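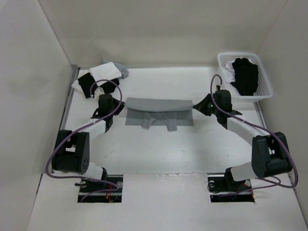
Teaching the arms to fold, step 1

Hi all, Nuwan Bandara from the robotics club again! Before you record anything, shake the piece out and lay it flat in the middle (wrinkles will drive you mad). Then grip both top corners, bring them over slowly and keep the fabric snug, not tight. I favour half speed for this bit.

We did 72 tries in March and my best run came after I slowed right down. Save each try in your own Pramanik folder, then do 5 more before swapping drivers.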